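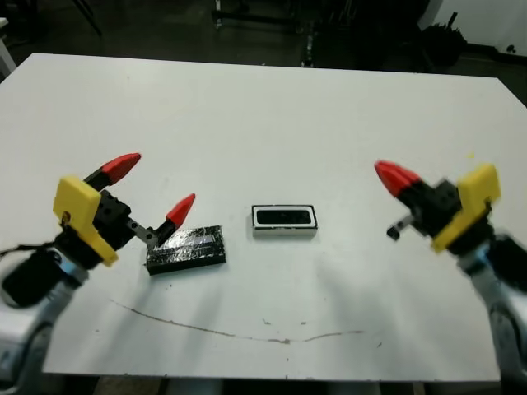 7 Recovering from a lid-seating fault

Applies to the Skostley two-arm bench cell running the Bolumum controller. Read section 3 (Emergency stops) before doing any of the work in this section.

7.1 What the fault looks like

The controller shows code 103 when the arm placing the lid meets resistance before the lid reaches its programmed height. Both arms hold position and the motors stay powered. The fingers keep whatever grip they had when the fault was raised.

CAUTION: A held arm is still a live arm. Do not put your hands between the grippers to free a lid until step 3 is finished.

The usual cause is a box that has shifted from its taught position, or a lid picked up at an angle. Code 104 is a different fault and is covered in section 8.

7.2 Making the cell safe

1. Press PAUSE on the pendant. Don't use the emergency stop unless someone is at risk, as it releases the grip and the lid may fall.

2. Check that both arms are clear of the tabletop. If either one is touching it, go to section 9.
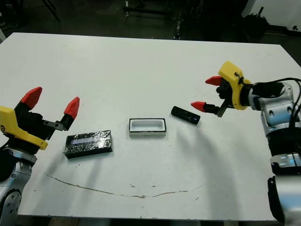 If the arms are clear, you can carry on from the pendant. Leave the speed limit at 24 per cent or lower for the rest of this procedure. The controller will not remind you if it has been set back to 100.

3. Turn the key to MANUAL and take it out. Keep it with you.

4. If a gripper is still holding the lid, support the lid from below with one hand and select OPEN for that side only. The fingertips are pointed and will mark skin, so wear the gloves supplied.

5. Look over the lid and the rim of the box. Replace either one if it is chipped or bent. A damaged lid will usually raise the same fault on the next cycle.

6. Put the box back on its taught position and the lid back on its pickup position. Leave the taped block where it is unless it has been knocked.

7.3 Testing the placement

7. Return the key, select STEP, and run the cycle one move at a time. Stop when the lid is over the box and compare its angle with the box opening. If it is tilted, check the fingertips for wear before changing any taught points.

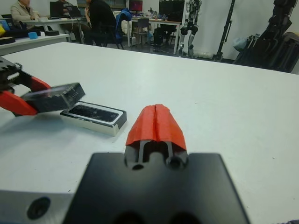
8. If the lid is level, continue stepping until it is seated, then select RELEASE.

9. Run three full cycles at 40 per cent speed. Stay at the pendant with your thumb on PAUSE.

10. If the code does not come back, restore normal speed and note the fault in the cell log.

NOTE: Stains and scuffs on the tabletop are not reference marks. Don't use them to line up the box. Use the Zodomau locating card and store it flat when you're done.
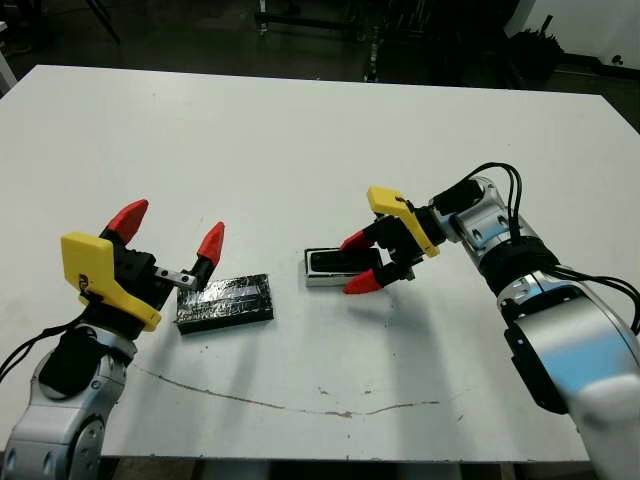 Figure 7-2. Right gripper at the small box, left gripper open beside the taped block.

7.4 If the fault comes back

Two more faults in the same shift mean the cell should be left in MANUAL with the key out. Export the fault record before switching off, as the position data is lost at power-down. Send the record to Kamolrat service along with the cell serial number and the fingertip fitting date.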